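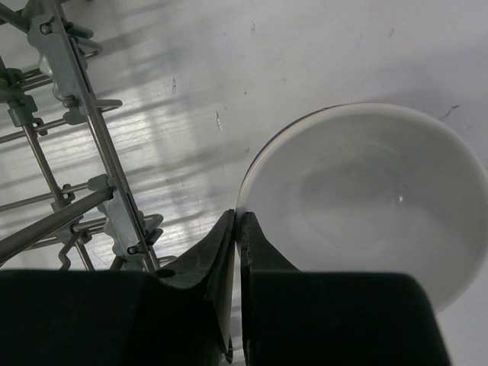
5 min read

I have been told, more times than I care to remember, that a dish rack is a solved problem. You buy one, you put it by the sink, and the bowls dry themselves. I've never quite bought it. Plates, fine. Plates were more or less invented for racks. Bowls are another matter, and every catalog I've looked through gets around this by photographing the rack full of plates with one polite little cup at the end. So this gallery is all bowls and wire, beginning with a plain white one that has a thin line of color near the rim, out on the flat surface with the gray metal rack beyond it. A round, glossy bowl is a good place to start an argument. It's all curve. There is very little on it that a straight piece of wire could reasonably be expected to hold.

The page started as a reply to Bent Eyvindsson, who wrote in after my February piece on cutlery trays to say that I was making kitchens sound harder than they are. Maybe so. Bent also believes that bowls should be stacked upside down on a dish towel and left there, and I notice he didn't mention what the inside of the bottom bowl is like the next morning. I've lifted that bowl. It was not dry.

The claims made for wire racks go something like this: air moves freely, water runs off, everything stands up. The first one I'll accept, with grumbling. The second depends on the angle of the bowl, which the people writing the box copy have no control over. A bowl that leans back too far keeps a puddle in its belly. One that leans too far forward slides down until it's sitting on its neighbor, and then you have two damp bowls touching and a rack that's doing the same job as Bent's towel, at a higher price.

The third claim is where I really part ways with the box. "Everything stands up" is true of the bowl they tried. Tines are spaced for some imaginary average dish. If yours is narrower it wobbles, and if it's wider it rides up on top and perches there, looking fine until somebody sets down a saucepan nearby.
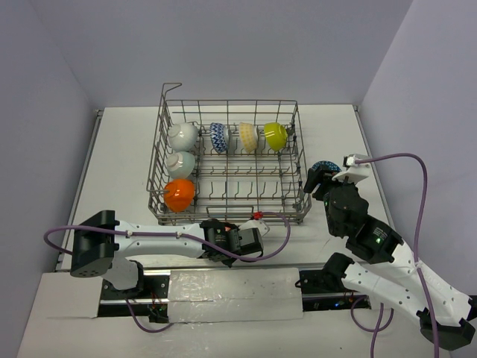

Tove Overgaard sends me her opinions by the yard, and her position is that you load from the back and the sides and work toward yourself. Her reasoning is that your hand then never has to pass over a bowl that's already in place. I went in doubting this one too, mostly out of habit. I've tried it for a few weeks and I can't find much wrong with it, except that it assumes the person washing hands you the dishes in a sensible order. In my house the biggest bowl always comes last.

What Tove doesn't address is facing. Should they all look the same way? The tidy answer is yes, and the tidy answer gets repeated a lot by people who own a matching set. A matching set will nest at an angle, each one leaning into the curve of the next, and it does look nice. I'm less sure it's good for drying. The closer the curves fit, the less air gets between them, and I'd take an uglier rack with gaps in it.

And who has a matching set? The rack in these pictures holds a glossy white bowl, a pale mint-gray, a bright orange, a lime green, a blue-and-white with a zigzag running around it, and a cream one with a yellow pattern. That's much closer to what I see in actual cupboards. One gets broken, one comes from an aunt, one was on sale. I have read that a mixed shelf is now a "look." I'd call it attrition.

A word about foot rings, as long as the white bowl on its side is showing one. Sellers like to tell you that a raised foot helps a bowl sit in a rack, the idea being that the ring catches on the wire. Sometimes it does. On other bowls the ring is glazed smooth and shallow and catches on nothing. It also holds water when the bowl is upside down, a small round pond that you tip down your sleeve when you put it away. Turning the bowl on its side takes care of the pond. Whether the ring also grips is something I'd want to test with my own rack and my own bowl before paying extra.

Paying extra is, of course, the whole game. Eskildsen had a rack in their spring list at 725 kroner, with a paragraph on its "intuitive geometry." It's bent wire. I asked at the counter what the geometry did that other bent wire didn't, and the young man very decently said he had wondered that himself. Steinar Blöndal bought one anyway and reports that it holds bowls "okay." I trust that review more than anything printed on the carton.

Handles and hooks: I go back and forth. The rack here has a little wire loop near the front and a tall hook standing up at a back corner. I won't guess what the maker had in mind for the hook. My own rack has something like it and I've hung a brush there, a wet cloth, and once a whistle. In principle I'm against any feature that needs the owner to come up with a use for it. In practice the brush has to go somewhere.

Ngân Chu asked whether color makes any difference, meaning whether dark bowls show water spots more than pale ones. They do, in my kitchen. But I've also seen it argued that you should therefore buy white, and there I dig in my heels. A white bowl has the same spots. You just can't see them, and I don't know why that should count as clean. If anything I like a loud orange bowl for the reason that I can find it.

Last, the advice that gets forwarded to me most: leave part of the rack open, always, so the dishes can "breathe." I suspect this comes from people who wash three things at a time. Þórarinn Holst has a family of tall eaters and says that at his place the front of the rack stays open for as long as it takes someone to turn around. I do keep the front row free when I can. It makes the back row easier to reach, and I'd be happy with that explanation if people would leave the breathing out of it.

Letters about towels will be read. Bent, yours is already in the pile.

Page put together March 2021.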